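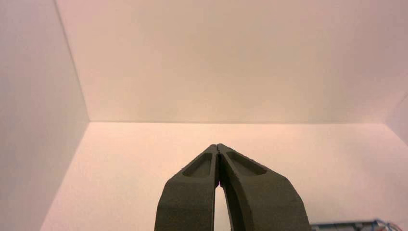 The floor. White with some pink in it, whatever the order form says.

2020-03-02

Second week with the new floor and I'm still not sold. The color is called Neltia, which as far as I can find out means nothing in any language. The woman at the store in Gustine told me it was "a true white." I looked at it before coffee and again after lunch, and both times there was pink in it. Pale, I'll give them that. But I paid for white.

Tahmineh Asadi came by at ten to see it. She thinks it's warm. I said warm is what people call a color when they don't want to say pink, and she said I'd had the same argument over the bathroom tile and now I like the bathroom tile. I don't like the bathroom tile. I stopped looking at it.

The bill came to 1,265, with 200 of that for "surface preparation." I was home for the surface preparation. It was a man with a broom and then the same man on the phone. I wrote to Parsa to ask what the line covers and got back a copy of the bill with the line highlighted.

Then there's the cleaner. Sterkenix, the only thing you're supposed to use, and sold by the same store, what a surprise. The label says one bottle does 800 square feet. I've done the back room with it and the hall, and the bottle is nearly half gone, so either my house grew or somebody at Sterkenix has a very small mop. Next time I'll use dish soap and warm water on the bit behind the door and see if the sky falls. Tahmineh says that will void the guarantee. I read the guarantee twice last night and can't see what's left in it to void – it leaves out scratches, stains, sunlight, pets and "ordinary use."

To be fair, it's quiet to walk on. The old one creaked by the closet and I could never get up at night without waking the dog. And the room does feel brighter late in the day, though the days are getting longer anyway, so I'm not giving the floor credit for that yet.

They want to do the kitchen in May to match. They say the color "settles" by then. I asked what it settles into and got no answer. I've told them I'll decide in April, and I want a sample I can put down next to the stove for a week first.

Called about the gutter too. Left a message.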